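Right gripper lets go on its own after a pause – anyone else?

Posted by Hulari, 22/11/2020

I have two arms on one kitchen table, the toaster oven is on the right side and the dish rack on the left. My problem is with the right arm only.
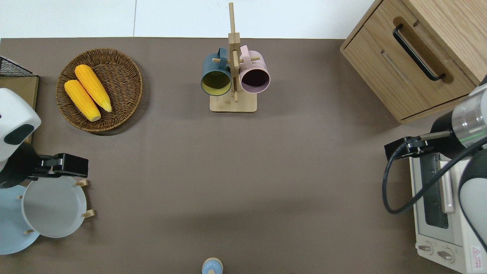
Nwachukwu: Which firmware do you have on the gripper? Mine dropped a plate after every pause until I went back to the March version.

Hulari: It is the March version already. I will explain better. When I press pause, the arm stays where it is, this is fine. But when I press resume, the fingers open for a moment and then close again. With a corn cob it is only annoying. With a mug it means I sweep the floor. I lost 3 mugs until now.

Zakix: I would look at the cable before the software. If it hangs in a loop from the gripper, it can pull on the plug each time the wrist turns. The gripper loses power for a short time, starts again, and opens because opening is its first move at start.

Nwachukwu: I don't agree. With a power loss you would see an error in the log. Hulari, is there an error?

Hulari: No error. But the log writes only every 500 ms, so maybe it misses it.

Zakix: Then the log proves nothing. Fix the cable to the arm in 2 places, leave enough length for the wrist, and try again with something soft.

Mabli James: Please may I say something about safety also. A gripper which opens by itself over a toaster oven should not be used when the oven is on. I would unplug the oven until you know the cause, and keep your hands away when you press resume.

Nwachukwu: Agreed on that part. I still think it is the resume command. Send resume with the cable held by a clamp, arm not moving. If the fingers open, it is software.

Hulari: The oven is unplugged now, thank you Mabli. I tried the test of Nwachukwu with the wrist still. Ten times resume, the fingers stayed closed. Then I let the wrist turn and they opened on the second try.

Zakix: So, cable.

Nwachukwu: Or the plug. Change both before you hang a mug again.

Hulari: I have ordered a new cable from Grillitbridge. I will write here when it is fitted.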